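Projects > Student Robotics > Gripper Notes
4 min read

The second set of fingers for the Losora gripper went on in March. We reprinted both at a higher infill after the first pair flexed at the tips, and we kept the hole spacing so the old brackets would still fit. Print time for the pair was nearly 6 hours.

The club task this term is a pick and place over a bare tabletop. Before anyone tries an object, the fingers are opened wide and held low over the wood to check that the inner faces line up.
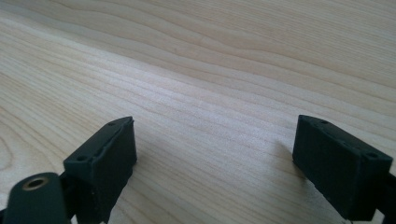 Posted by Shadi Azar, 5/14/24

Brass threaded inserts go in with a soldering iron. Set the iron hot enough to sink the insert under its own weight, then stop just short of flush and press it level with a flat plate. Two of mine went in crooked and had to be drilled out.

Open items:

The left finger needs its edges cleaned up before the Beltlow meet. Travel at the servo is 43 degrees, which leaves no margin at full close. The Cesomero control board still drops a packet now and then on the long cable. I am going to try the short one first.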